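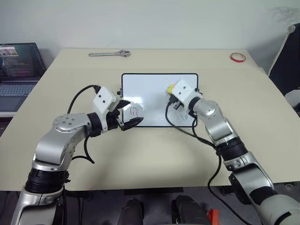
Section 2. Before you buy: planning and budgeting for a two-arm bench

I've put this section ahead of the unpacking one on purpose. Most of the questions I get at Flaneck come from people who already own the arms and have found out that the arms were the easy bit of the order form. So get a pencil, and let's do the shopping list first.

2.1 Work out what the bench has to do

1. Write down the jobs you want done in the first year, in plain words. "Wipe a small whiteboard" is a good entry. "General handling" is no use to anyone, least of all to whoever has to sign off the quote.

2. Next to each job, write whether it needs one hand or two. Wiping a board sounds like a one-hand job until the board starts sliding about, and then you want one gripper to steady the edge and the other to do the work.

3. Cross out anything that needs more reach than your table allows. If most of the two-hand jobs go, price up a single arm and skip to 2.4. (Lorenz Marti did exactly this for the Zandovgate workshop and has never missed the second arm.)

Note: keep the list. You'll need it again in Section 5 when you choose finger pads.

2.2 Choose the table before the arms

I know, I know, the arms are the exciting part! But the table decides where everything else goes.

1. Pick a plain, light-coloured top with a flat finish. Dark grippers and dark cables are much easier to follow against it, both for you and for the cameras.

2. Leave a clear strip at the back. Tools always end up there – a wrench, a roll of tape – and it's better to plan the room for them than to have them wander into the working area.

3. Budget for a separate surface for the laptop. You want to read the screen without leaning across the arms, and you don't want your tea anywhere near either of them.

4. Measure the whole footprint, chair included. People forget the chair. Someone will be sitting there for hours, and it has to roll back without hitting a wall.

CAUTION: Do not order a folding table. Even a sturdy one will rock when both arms move together.

2.3 Cables and other small things that aren't cheap

The quote from Aebischer lists the cables on a single line, which makes them look like an afterthought. They aren't.

1. Order gripper cables with enough slack for the arm to bend fully at the elbow. A loose loop is fine. A tight one will pull at the plug every time the wrist turns.

2. Decide where the slack will lie. On our bench it drapes over the tabletop beside the arms, which suits us while we're still changing things every other day. For a fixed station, add clips or a sleeve to the order.

3. Buy 3 spare gripper cables per bench. Remzi Baysal in purchasing thought I was padding the order, and I let him think so until June, when we fitted the last of them.

4. Add a line for things to practise on: small whiteboards, pens, erasers, clips, tape. It's the cheapest line on the sheet and the one most often left off.

CAUTION: Switch off both arms at the main switch before plugging in or removing a gripper cable. Pausing the program is not enough.

2.4 Fill in the budget sheet

The blank sheet is at the back of this guide. It has 19 lines, and I'd ask you to fill in every one, even if the answer is nought.

1. Enter the arms and grippers first, with delivery shown separately.

2. Enter the control software. If you're using Zetis, check whether the licence covers one arm or the pair. We had to go back for more money over this, and it wasn't a happy meeting.

3. Allow 4 days of somebody's time for setting up, and put a real name beside it.

4. Set aside money for 12 months of spares: finger pads, cables and fixings.

5. Leave the training line open until you know who'll be running the bench in the afternoons as well as the mornings.

Note: if the total comes out too high, drop jobs from your list in 2.1 and work forward again. Please don't trim the spares line to make it fit.

When the sheet is signed, send one copy to your supplier and keep another with the guide. Delivery checks start in Section 3, and you'll want the order numbers to hand for those.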